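Plisness Residents Board > Local Matters > Roads and Getting About

Thread: Warehouse conversion on Tremley Road, "no impact on traffic"??

mudflap_meg
Nov 17, 2022

Has anyone else had the Halon leaflet through the door? They want to turn the old unit on Tremley Road into what they're calling a "neighbourhood delivery point", and the leaflet says it will have no noticeable impact on traffic. I've lived here long enough to be wary of the word noticeable. Noticeable to whom?

They're claiming 631 van movements a week at full running. I rang the number on the back and asked whether a van going out and coming back is one movement or two. The chap didn't know. He said he'd find out and that was the last I heard.

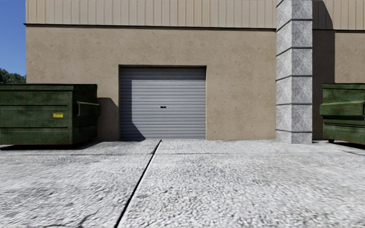 The other thing is the hours. The leaflet says "daytime operation" on the front, and then in the small print on the back it says loading may begin before daytime operation starts. So it isn't daytime operation then, is it? Objections have to be in by the end of November.

oldgoat
Reply to mudflap_meg

One out and one back is two movements in every application I've ever read, and I've read a few. That makes it a bit over 300 trips a week, which isn't the end of the world spread over a working week. The bakery used to send out plenty of vans and we all lived.

mudflap_meg
Reply to oldgoat

If that's how they've counted. My point is they couldn't tell me. And the bakery vans were small.

Kestrel_Lane

I went to the drop-in. Display boards, biscuits, two people in lanyards. I asked where the traffic figures came from and was told Tamiru did the survey. Fine, when? During half term, as it turns out. So the school run, the one time of day that junction seizes up, isn't in it at all. I asked if they'd be doing it again and got "we're confident in the data".

I'm not against the place being used. It's no good to anyone sitting there. I just don't see why I should believe a traffic count done in the quietest week of the autumn.

pegasus_bikes
Reply to Kestrel_Lane

Is the survey online? I've looked on the council site and can only find the summary. The summary is four pages and two of those are maps.

Kestrel_Lane
Reply to pegasus_bikes

It's an appendix. Search for the transport statement, open it, then scroll for ever. The count for the busiest hour is 789 vehicles through the junction. No mention of people on foot that I could find, happy to be corrected.

pegasus_bikes

Found it, thanks. You're right, pedestrians get one paragraph. It says the existing crossing is "considered adequate". Considered by whom, using what? There's no count and nothing on waiting times. I cross there twice a day and half the drivers turning in don't look until they're nearly on the paint.

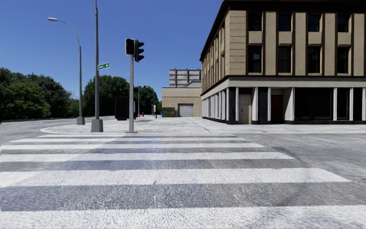 What I'd want to see is a proper count on a school day, morning and afternoon, with people on foot included. It can't cost that much. If it comes out fine then I'll shut up.

oldgoat
Reply to pegasus_bikes

You won't though, will you. No offence, but when they resurfaced the high street you wanted a second survey then as well, and when it came back the same you said the weather had been wrong.

pegasus_bikes
Reply to oldgoat

The weather WAS wrong. It poured the entire time. People don't cycle in that.

tea_at_three

Can I put in a word for the other side? My son has been looking for work since spring and Halon say there are jobs. I know everyone here is suspicious of anything new but some of us would be glad of it.

mudflap_meg
Reply to tea_at_three

I hope he gets something, I mean that. But have a look at the wording. It says the scheme "could support up to" a number of jobs "across the wider network". That might mean two here and the rest in another county. I'd ask them how many are on Tremley Road and whether they're employed or self-employed drivers.

tea_at_three
Reply to mudflap_meg

Fair point, I'll ask. He'd take either.

dunnock

They're also offering £800 to the Plisness playing field fund. Read that again. Eight hundred pounds. That won't buy a swing.

oldgoat
Reply to dunnock

It's 800 more than you've offered.

dunnock
Reply to oldgoat

I'm not the one wanting planning permission.

Kestrel_Lane

Back to the objections, if we can. I'm told standard letters get lumped together and counted as one, so write your own. Mine will stick to the survey dates and the loading hours. Leave house prices out of it, they don't take them into account.

oldgoat
Reply to Kestrel_Lane

I'll be writing in support, for what it's worth. But I'll say the hours want tying down. I'm with you on that bit.

mudflap_meg

Rang Halon again just now. Different chap. He says a movement is "a vehicle event". I've asked for that in writing.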